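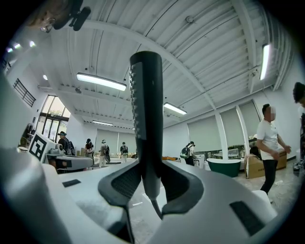

Fig. 4. Black post and fingers, seen from below.

Section 4: Setting up the Storari wrist sensors for sparring

The maker's leaflet says the sensors are ready to use straight from the box. We have not found that to be so. Follow the steps below before the first session, and again whenever a sensor has been reset.

1. Charge both sensors until the light stops blinking. The leaflet promises a full charge in 28 minutes. Leave them overnight.

2. Wrap the boxer's hands as usual. Place the sensor on the inside of the wrist, over the wrap, with the flat face towards the skin.

3. Fasten the strap. It should not slide when the boxer shakes the hand. If it leaves a mark after one round it is too tight, whatever the sizing chart tells you.

4. Put the glove on and check that the cuff closes fully. With some older lace-up gloves it won't. Use a different glove or leave the sensor off.

CAUTION: Never wear a sensor in a bout. It is a hard object inside a glove, and no referee should let it pass.

5. Open the Clamow app and choose Pair. Hold the left hand close to the phone first, then the right. If you do it the other way round the app swaps the hands without telling you, and a southpaw's figures will be nonsense.

6. Ask the boxer to throw ten slow jabs at a bag and read the count. Repeat with the other hand. A miss of one either way is as good as you will get.

NOTE: The app also gives a "power score" up to 200. The leaflet doesn't say what it measures. We have had higher scores from a boxer pulling off a glove than from a clean right hand on the heavy bag. Don't print it, and don't let juniors compare it.

7. Set the round length by hand. Automatic round detection stops counting when the boxer rests on the ropes, and may not start again.

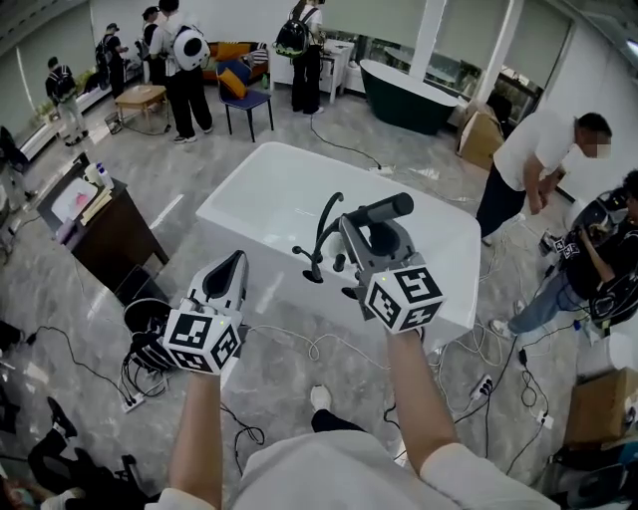
HATTON, Nov 18, 2025

Changes to this section after the latest app update, checked by Bongani Kruger.

The update is said to tell hooks from uppercuts. We tried it with two boxers on the bag, and it called most body hooks uppercuts. Until that changes, turn it off:

8. Go to Settings, then Punches, then Types. Switch off Smart Labels. The total count carries on as before.

9. Close the app fully and open it again. If the labels come back, sign out and repeat step 8.

10. Check that Share With Coach is still set the way you left it. Ours was switched on by the update.

Blocked shots are still counted as landed. The sensor knows that a hand stopped and has no idea what stopped it, so please don't use the totals to decide who won a spar.

The Jibrin straps sold separately do fit, though the buckle sits under the thumb and two of our boxers took them off again. The straps in the box are good enough.

If a sensor gets soaked with sweat, wipe it and let it dry before charging. The leaflet calls it waterproof on the front page and splash-proof on the back. Treat it as neither.

For faults and error lights, go to Section 5.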